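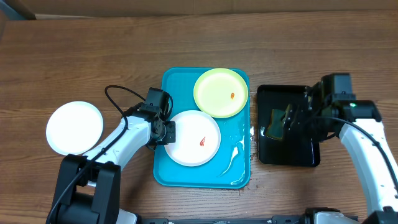 I wash up by hand and always have, even in the Stutcombe house where we had a dishwasher that took up half the bench and left grit in the cups. People are surprised by how little hot water I get through, and the secret is mostly in what happens before anything goes near the sink. Scrape first, then stack, then carry. A plastic tray with a raised rim is the handiest thing for the carrying part, and mine is a bright turquoise one that takes two dinner plates if you let one overlap the other a bit. The rim matters more than you'd think. Any milky splashes run down to the edge and mostly stay there, although you'll still get the odd dark drop on the wood past the corner, so keep a cloth over your shoulder.

Right, on to the washing up itself.

Glasses go first, always, in the cleanest and hottest water you can stand. Then cutlery, then plates, then whatever you cooked in. My mum did it in that order and so did hers. If you start with the frying pan you'll have a greasy film on every glass in the house and you'll be blaming the detergent.

On detergent – use less. I buy the big Uddin refill and pour it into an old sauce bottle with a narrow nozzle, and one squirt does a whole sinkful. If there are suds up to your elbows you've used too much and you'll spend twice as long rinsing.

Tomato stains on plastic
Anything that's held bolognaise goes orange, and scrubbing just seems to polish it in. Make a paste of bicarb and a little water, smear it on, leave it 20 minutes, then wash as normal. For the really stubborn ones I put the container out in the sun on the back step for an afternoon (rinsed but still damp) and the colour fades right off. Cold water first, too. Hot water straight onto tomato is asking for it.

Stuck-on egg and porridge
Cold water again! Hot water cooks it on harder. Fill the pot, walk away, have your coffee. Porridge will lift off in one sheet if you leave it long enough.

Burnt saucepans
Cover the burnt bit with water, add a good spoonful of bicarb, and simmer it gently until the black starts to float. Not for aluminium, as it goes a horrible grey. I did that to my favourite jam pan one March and I'm still cross. For stainless steel it's marvellous, and a wooden spoon will shift whatever's left.

Tea rings in mugs
Damp cloth, pinch of salt, rub. Done. Jocelyn Gill wrote in to say she uses a denture tablet and leaves it overnight, and I tried it on the inside of the teapot and she's quite right, it came up like new.

Sponges and brushes
I've gone off sponges. They smell after a week no matter what you do, and a brush dries out properly between washes if you hang it bristles down. My Nokine brush has had 6 new heads now and the same handle. If you do like a sponge, squeeze it right out and stand it on its edge, and don't leave it sitting in the bottom of the sink.

Wooden tables
Wipe up as you go, especially anything with oil or turmeric in it. For a pale water mark, rub in a dab of plain mayonnaise and leave it a few hours under a bit of paper towel – it sounds revolting but it works on waxed wood. I haven't tried it on varnish, so test a leg first.

Next time I want to get onto tea towels, as I've had a few letters asking why new ones won't dry anything. (Short version, wash them twice before you use them and never with fabric softener.)

Print this page
E-mail this page to a friend

Recent tips
Getting candle wax out of a tablecloth
What to do with 200 jam jar lids
The Zunurgate way with silver polish
Keeping pantry moths out of the flour
Sharpening scissors at home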